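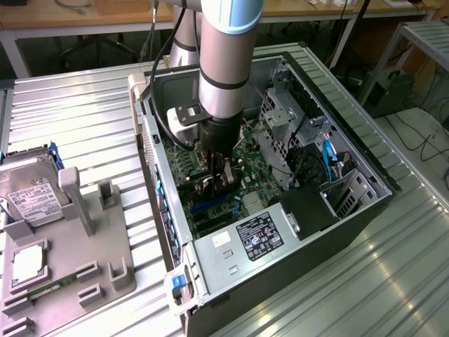 Section 3. Removing the drive, memory and processor

Caution: Unplug the tower before you open it. Off is a mood; unplugged is a fact.

1. Lay the tower on its side and take off the side panel.
2. Set your parts tray next to the case - the left side suits most people.
3. Slide the hard drive out by its blue bracket. Blue means you may touch it.

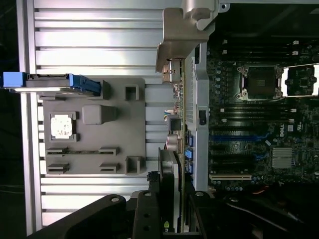
Rochelle Whitlock adds that a latch that won't move wants a second look, never a second hand.

4. Press the clips at both ends of a memory module and lift it straight up.
5. Release the processor lever, raise the metal frame and lift the chip by its edges. Put it in the tray at once, flat side up.

Note: The socket pins bend if you so much as sigh at them. 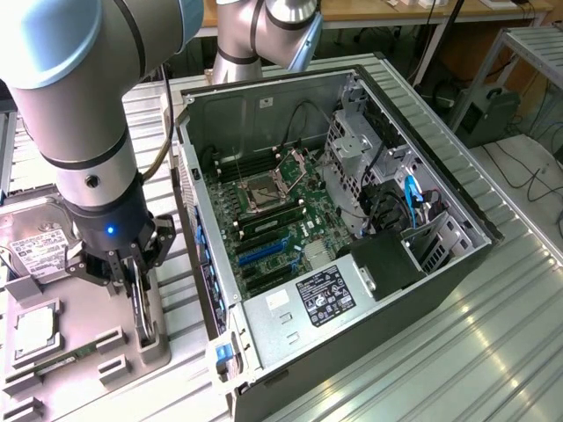 Do I have to clean off the old thermal paste before the processor goes back? Clean it off every time, with a lint-free cloth and a little isopropyl alcohol. Your shirt is not lint-free.

6. Refit everything in reverse order, memory last.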